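Paid Participants Wanted: Folding and Handling Laundry for a Study of Household Chores by Machine
Laradix Home Tasks Group
Posted 20 Nov 2023
Reference: 3212

We are looking for adults who do laundry regularly and are willing to fold it in front of our cameras. The work is paid, part time, and takes place in person at our Lockwood site. You do not need a technical background. You do need patience, because the same few items come around many times in a session.

What the study is for

Laradix wants to know which chores in an ordinary home a machine can do today, which ones it can do badly, and which ones it can't do at all. Dishes and floors are covered by other groups. Ours has laundry, and inside laundry we have the part that comes after the dryer: picking things up, laying them flat, folding, and stacking.

Our current answer is that machines can't do it to a standard a parent would accept. The system we test on, Trekivon, can fold a plain hand towel if the towel starts out flat and in the right place. Give it a heap and it slows down a great deal. Small clothes are worse. Snaps, straps and leg openings give it trouble at every step, and it will sometimes fold a garment neatly with one side tucked inside out and treat the job as finished.

We think more and better recordings of people doing the work will help. We don't know how much, and part of the study is finding that out.

What you would be doing

Sessions run for 2 hours with a break in the middle. You will work at a table on baby clothes, cloths, towels and similar items. In some sessions you wear sensor gloves and use your own hands. In others you hold a gripper tool and do everything through that. Most participants do both over the course of their booking. 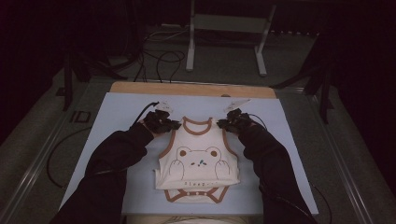
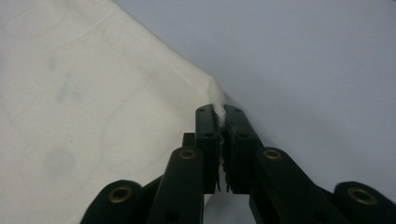
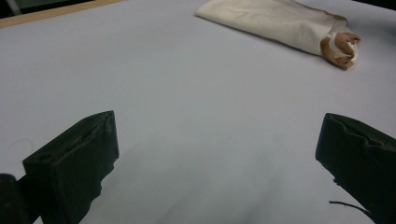

Pay is $410 for a full booking of eight sessions. If you stop before the end you are paid for each session you completed, and you do not have to give a reason. Most of that time goes to small actions repeated with care. Taking a baby bodysuit by both shoulders, as the gloved hands are doing in the first picture, is a typical start, and from there you might be asked to fold it in half, open it out again and fold it another way. With the gripper the same kind of task takes longer. You have two jaws where you used to have ten fingers, and pinching a single corner of a cloth is a skill people need a session or so to pick up. We pay for that learning time at the same rate, and we keep those recordings too, including the dropped corners.

Between takes you may be asked to bunch an item up, shake it out, or set it down in a different spot. Please don't tidy up the starting position unless the session lead asks you to. Machines in real homes will not be handed neat piles.

Who can apply

You should be 18 or older and able to sit at a table for up to an hour at a stretch. You should do your own or your family's laundry at least once a week. Left-handed people are especially welcome, as are people who have dressed or looked after babies and people who have worked in a hotel laundry, a dry cleaner or a clothing store. Retail folding is different from home folding and we would like more of it.

You should be comfortable wearing gloves with straps and cables for the length of a session. If you have a skin condition or a hand injury, write to us before applying and we will tell you whether the gripper sessions alone would suit you.

People who took part in the May round may apply again. Staff of Laradix and Vokton, and members of their households, may not.

What we record

The cameras are aimed at the table and at your hands. Your arms and part of your lap or torso may come into view. We do not set out to record faces, and any recording that includes one is cut before it is stored. Glove sessions also record the position of your hands and fingers. Sound is not recorded.

Recordings are labeled with a participant number. Your name and payment details are held separately and are not passed to Vokton, our partner for the gripper work. You may ask for your recordings to be deleted up to 30 days after your last session.

What to wear and bring

Long black sleeves are preferred. Take off rings, watches and bracelets before you put on the gloves. Keep nails short enough to fit the fingertips comfortably. Bring photo ID to your first session and reading glasses if you use them for close work. We supply all the clothes and linens, so please leave your own at home.

How to apply

Write to Carol Bloxham, participant office, Laradix, Lockwood site, Room 126, or ask for her at the front desk. Put reference 3212 at the top. Tell us:

Your name and a daytime phone number
Which hand you write with
How often you do laundry and for how many people
Any paid work you have done with clothing or linens
Mornings, afternoons or evenings

Applicants who look like a good match will get a phone call from Carol or from Danang Purba, who leads most of the sessions. The call is short. After that we offer a trial session, paid at the normal rate, so that you can try the gloves and the gripper before agreeing to the full booking.

Questions about how the recordings are used should go to Beatrice Kombo at the same address. Places are filled as suitable people apply, and this notice will be taken down when the schedule is full.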